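4. Eine Station für die Ausstellung einrichten

Schön, dass es jetzt an die Hängung geht! In diesem Kapitel legt ihr in Skumari die erste Hörstation für euren Rundgang an. Das Beispiel ist die Gruppenausstellung »Kazmi«, kuratiert von Buppha Petchrat, mit 2 Räumen und einem Klangstück von Danish Rind gleich am Eingang.

1. Öffnet das Projekt und wählt »Räume« > »Neue Station«.
2. Tragt Künstlername, Titel und Jahr genau so ein, wie sie auf dem Wandschild stehen.
3. Ladet die Tonspur hoch (WAV oder MP3) und hört kurz hinein – das macht richtig Freude, wenn der Raum zum ersten Mal klingt!
4. Schreibt den Begleittext. Im Feld »Kurztext« ist Platz für 200 Zeichen, im Feld »Langtext« für 3.000.
5. Zieht die Station im Grundriss an ihren Platz und tippt auf »Sichern«.

Hinweis: Mehrsprachige Texte legt ihr über das Pluszeichen neben »Langtext« an. Die Tonspur bleibt dabei erhalten, ihr müsst sie also kein zweites Mal hochladen. 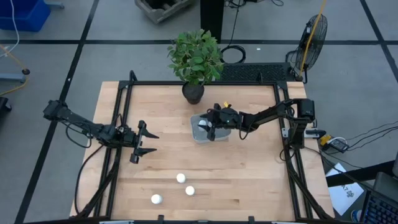 6. Stellt unter »Übergang« ein, wie die Stationen ineinanderlaufen. Bei Klangarbeiten gefällt uns »Weich« am besten, bei gesprochenen Texten eher »Pause« (probiert ruhig beides aus, es lohnt sich!).
7. Geht den Rundgang einmal mit Kopfhörern ab und notiert euch Stellen, an denen der Ton zu früh einsetzt.
8. Wählt »Veröffentlichen«. Der Rundgang erscheint sofort in der Besucheransicht.

Achtung: Nach dem Veröffentlichen lässt sich die Nummer einer Station nicht mehr ändern. Druckt die Wandschilder deshalb erst nach Schritt 7.

Achtung: Beim Löschen eines Raums verschwinden auch alle Stationen darin. Legt vorher unter »Archiv« eine Kopie an.

Wie ihr aus den Stationen ein Begleitheft für den Druck erzeugt, steht in Kapitel 5.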